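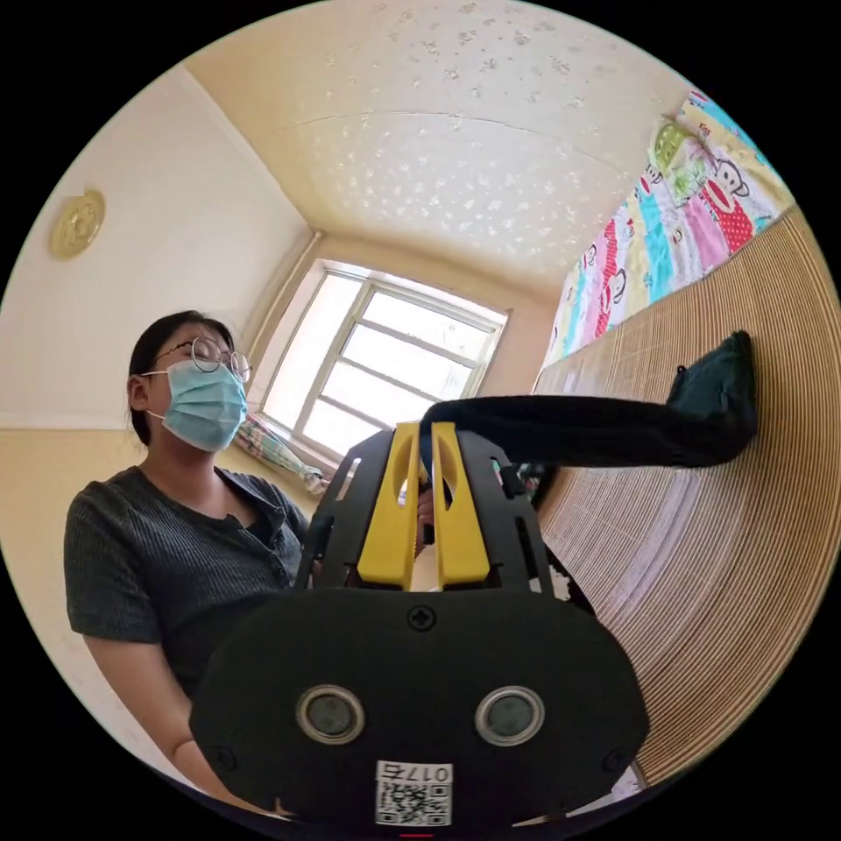 Woven bamboo sleeping mat on a bed along the wall, with a striped monkey quilt above it.

Ultau Bamboo Sleeping Mat

If you've never slept on bamboo in warm weather, you're in for a treat! The Ultau is a woven mat of tan bamboo slats that goes right on top of your mattress, and we love it for summer bedrooms, guest rooms, dorms and afternoon naps with the window open. It stays smooth under your back, doesn't cling the way a cotton sheet can, and air moves through the weave all night long.

The slats are sanded on both faces and the edges are rounded before weaving, so you can lie on it in short sleeves without any scratchy spots. It bends, too. Lay it on a bed that's a little narrower than the mat and the side will curve down over the mattress edge (handy in small rooms where the bed doubles as the sofa and everybody's bag ends up on it).

We've tried it next to all kinds of bedding and the plain tan color gets along with everything, from white linen to the loudest kids' quilt you own. Bright stripes and cartoon animals look great with it.

Sizes
Single, Wide Single and Double. All 3 come rolled, with a cotton tie.

Setting it up
Unroll the mat and leave it flat for a few hours before the first night. The ends may lift a bit at first. Wipe it down with a damp cloth, let it dry, and it's ready. Some people put a thin sheet over it for the first week while they get used to the firmer feel. Most of us skipped that step and slept fine.

Care
Wipe with a damp cloth and a drop of mild soap. Dry it in the shade. Please don't machine wash it or fold it flat across the slats. For winter, roll it loosely and stand it in a closet.

Goes well with
Pundley bamboo pillow cover, same weave, same color
Moynihan light summer quilt
Wonderex mat straps, for beds where the mat likes to wander

Shipping and returns
Orders leave our warehouse from April through the end of summer. You have 14 days to send a mat back if the firmness isn't for you. Roll it up with the tie it came with.

Item no. 616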